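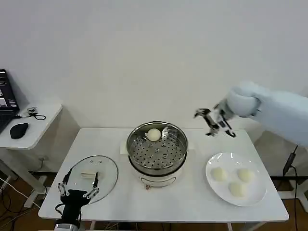

Pourquoi suspendez-vous les essais de votre robot à deux bras ?
Parce qu'un des bras a continué sa course alors que l'arrêt avait été demandé, et que je ne veux pas remettre quelqu'un à côté de la machine tant que le correctif n'est pas validé.

Communiqué de presse – Dralholm, mars

Bonjour à toutes et à tous, c'est Despina Mocanu, responsable des essais chez Dralholm. D'habitude nos communiqués passent par trois relectures et en ressortent tout lisses, mais cette fois j'ai demandé à l'écrire moi-même (on m'a laissée faire, merci !).

Les faits, donc. Samedi, en fin de matinée, nous faisions tourner Condow, notre programme de manipulation en cuisine, sur la tâche des petits pains vapeur : prendre un pain, le poser dans le panier du cuiseur, le ramener sur l'assiette, s'occuper du couvercle. Un exercice que l'équipe connaît par cœur. Pendant un transfert, l'opératrice a appuyé sur l'arrêt. Le bras gauche s'est figé aussitôt. Le bras droit, lui, a poursuivi son mouvement pendant 2 secondes avant de s'immobiliser.

Personne n'a été blessé, et le cuiseur était débranché, comme le veut notre consigne pour cet exercice. Deux secondes, ça paraît court quand on le lit. Devant la table, avec la main à portée d'une pince, je vous assure que c'est long ! L'opératrice se tenait derrière la ligne de sécurité et elle a eu les bons réflexes : elle a coupé l'alimentation générale, puis elle m'a appelée.

Nous avons retrouvé la cause le soir même dans les journaux. Le module Roment, qui distribue l'ordre d'arrêt aux deux bras, mettait cet ordre dans la même file que les consignes de trajectoire. À gauche la file était vide, donc tout allait bien. À droite il restait des consignes en attente, et l'arrêt est sagement passé derrière elles. C'est une erreur de conception de chez nous, pas une panne de matériel ni une faute de manipulation, et je tiens à ce que ce soit écrit noir sur blanc.
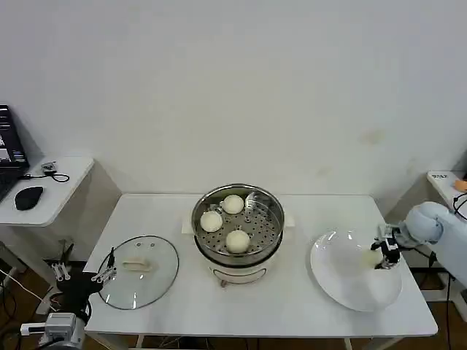 Essais Condow : le poste à deux bras, avec le cuiseur vapeur et les petits pains. Photo : Dralholm.

Ce que nous changeons maintenant. L'ordre d'arrêt a désormais son propre canal, prioritaire, et chaque bras doit en accuser réception. Si l'un des deux accusés manque, l'alimentation des moteurs tombe toute seule. Le cabinet Gavrilă, qui ne dépend pas de nous, va rejouer la séquence fautive 1000 fois, à vide puis avec les pains (on a prévenu la boulangerie, ils sont ravis), et nous publierons le résultat quel qu'il soit. S'il y a un seul arrêt en retard, on recommence.

Nous avons aussi relu les enregistrements des 63 séances précédentes. Le même décalage apparaît dans l'une d'elles, trop bref pour que l'équipe le remarque sur le moment. On aurait dû le voir, et un contrôle automatique compare à présent l'heure d'arrêt des deux bras à la fin de chaque séance.

Les 12 partenaires qui utilisent Roment ont reçu une note de ma part avec la marche à suivre : pas de présence humaine dans la zone des bras, et coupure générale comme seul moyen d'arrêt jusqu'à la mise à jour. Si vous êtes concerné et que vous n'avez rien reçu, écrivez-nous tout de suite, même pour une question qui vous semble bête.

Je n'annonce pas de date de reprise. Les essais redémarreront quand le rapport de Gavrilă sera sur mon bureau et que l'opératrice l'aura lu elle aussi.

Contact presse : Despina Mocanu, service des essais, Dralholm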